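Workshop notebook, kitchen corner
Tuesday, August

Started the morning meaning to finish the shelf labels and ended up, as so often, at the sink. I don't mind. It's the nicest spot in the building before the heat gets going, with the window right there, and I think better with my sleeves rolled up.

What set me off was the smell. Not a dreadful one, just that flat, pondy smell you get when a tub has been left standing overnight with an inch of grey water in it. So out came everything: tub, grid, the lot. I gave the basin a proper go with bicarb and the soft brush, and did the underside of the grid too, where the little feet had gone brown.

Descaler

We had two to try, the Larnex and the Ulow. I made up the Larnex first, 500 ml in the old jug, and laid a soaked cloth over the base of the tap for 11 minutes (meant to be ten, but the kettle boiled and I got talking). It shifted the white crust nicely and left the chrome bright. The Ulow is gentler on the nose and I'd happily use it every week, but it needed two rounds to do the same job on the lever. My vote is Larnex once a month and Ulow in between, if anyone has feelings about it please write them in the margin.

Don't use either of them on the worktop. I did a small patch at the far end with the Ulow and it looked a bit dull afterwards, though it may only be that the rest wants a polish.

Putting it all back

Tub on the left, grid on the right. We've had it the other way round for ages and I do believe this is better: you wash in the tub, rinse over the grid, and the rack is next to you on the same side, so the drips have less far to travel. Soap stays at the back, left of the tap, where a wet hand can find it. 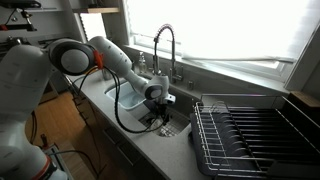
Rack

The Amaral rack is holding up well, better than I expected when we bought it in the sale. Mugs still tip over if you put them on the end, so start from the middle. I scrubbed the feet while I was at it and dried the counter beneath.

Still to do

Order 6 more of the Flitumau cloths, the thick ones, as the thin ones go to string after a few boils.
New washer for the tap in the back room, which has begun its dripping again.
Shelf labels!! They're printed and sitting in the drawer under the kettle, so there's really no excuse for me tomorrow.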